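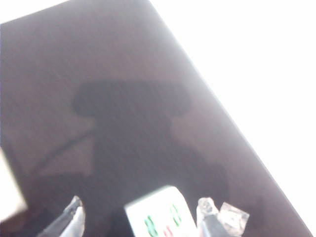 About Skolus

Skolus keeps score for amateur baseball and softball. We send trained scorers to games, check what they record and publish the results, box scores and season statistics for the leagues that hire us. We also run courses for people who want to learn to score, and we advise clubs on keeping their own records.

How we started

The company was set up by Trinidad Toledo, who played second base for nine seasons and scored her first game after a broken thumb kept her on the bench. At that time most of the leagues she played in kept their results on paper. Scorebooks were posted to a league secretary at the end of the month, and a good many never arrived. Batting averages were worked out by each club for its own players, and the same hit could be an error in one book and a double in the other.

She began by collecting the books for one division and putting the totals in a spreadsheet that anyone could read. The following spring two more divisions asked for the same thing. By the next January there was enough paid work to rent a room and take on a second person, and Skolus has been a full-time business ever since.

What we do now

Last season we scored 709 games, from under-13 softball up to the top men's amateur division. The records on our site cover 1,365 players. Most games are scored from behind the backstop by one person on a tablet, with a paper book kept alongside in case of rain or a flat battery. Play-offs and finals have two scorers, who work separately and compare their sheets between innings.

Every game is checked before it is published. The checker makes sure that the runs, outs and runners left on base balance for both sides, then reads through the judgement calls: hit or error, wild pitch or passed ball, earned or unearned run. If a call looks doubtful we go back to the scorer. The scorer's decision stands unless it goes against the rules of scoring, and a club that disagrees has 48 hours to ask for a review.
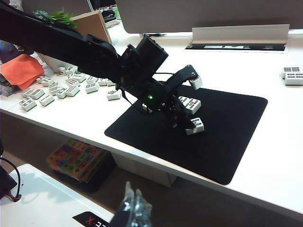 We don't change a call because a player or a parent would like a better number. We get asked fairly often, mostly in September.

Modell

Modell is the scoring program we wrote for our own use and now license to leagues. It was built for people scoring outdoors, on their own, with cold hands. The buttons are large and there are few of them. It works without a signal and sends the game when it next finds one. Courtesy runners, re-entry, mercy rules and shortened games are all handled, because amateur leagues use all of them and often change them from one year to the next.

Clubs can download their own data from Modell at any time in an ordinary spreadsheet format. If a league stops using us it keeps its full history.

We get a lot of questions about more advanced figures. Modell works out on-base percentage, slugging, strikeout and walk rates, and fielding independent pitching where a league has enough games to make it worth reading. It doesn't produce a wins-above-replacement figure. Many of our leagues play 20 games or fewer, on fields of very different sizes, and we don't think the number would tell a coach much.

The Skomari League

Our longest-running contract is with the Skomari League, which plays from April to the end of August. We provide scorers for all of its first division games and for the all-star day, and train club scorers for the lower divisions. We are also working back through the league's old scorebooks. The first twelve seasons are finished. Four books from the early years are still missing, and if you have one in a loft we would be glad to borrow it.

Courses

The beginners' course takes 2 evenings and one Saturday-style practice game, scored from video. You need to know the basic rules of baseball or softball, but you don't need to have played. The second course covers earned runs, double switches, appeals and the plays that come up once or twice a year and cause arguments. Both are held at Amadi House, where we have our office and a teaching room on the first floor.

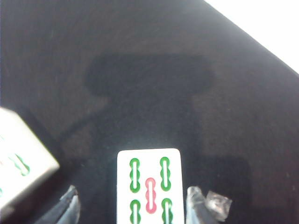 Shadow on a dark, felt-like surface.

People

There are five of us in the office. Trinidad Toledo is managing director and still scores a game most weekends in the summer. The others look after scorer bookings, checking, the Modell program and league accounts. Our scorers are paid by the game, with travel on top, and most of them came to us through the courses.

Contact

The office is open from 9.30 am to 5 pm on working days. During the season a results line is also staffed until 8 pm on game days, for clubs with a late finish or a problem sending a file. To book scorers for a tournament, please give us six weeks' notice if you can. Requests for corrections should come from the club and not from the player, and should give the date, the inning and the batter.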